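**Oil finish on a prep counter, 2 coats or more?**

**gumeo_1234** wrote:

Refinishing a wooden kitchen counter, light species, open grain. I sanded through the grits and wiped on Hellwig hardwax oil. The Hellwig sheet says 2 coats. The shop that sold it to me says a food prep surface wants a third. Which is it? Cure time matters because we cook on this side every night.
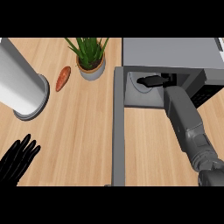
*Wood counter with a carrot on it.*

**olura_fan** wrote:

Follow the sheet. Hardwax oil bonds to bare fiber. Once the fiber is full, a third coat sits on top, stays soft and picks up rings from anything you set down. I did three on a desk and had to scrape one back off.

**sawdust2871** wrote:

Disagree. That applies to dense wood. Open grain keeps drinking, and end grain near a sink drinks most of all. Put a few drops of water on it after a week. If they soak in and leave a dark spot, it needs more oil. The coat count on the label is a starting point.

**olura_fan** wrote:

The water test is fine. Buying a third coat before running the test is what I object to. Also, what grit did you stop at? Past a certain point you burnish the surface and the oil can't get in.

**gumeo_1234** wrote:

Stopped at 120, by hand, with the grain. Second coat went on in January in a cold kitchen, so I assume the cure is slow. Same counter again:
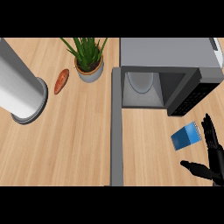 ### Re: cure time in a cold room

**genton_mod** wrote:

Merged from the Genton thread, same question. Cold roughly doubles the wait in my experience – keep wet cloths off it for 40 days and run the drop test after that. Spot-oil only where it fails.

**sawdust2871** wrote:

40 is excessive. I use mine lightly after two weeks. Agree on spot-oiling, though. Buff off the excess within the hour.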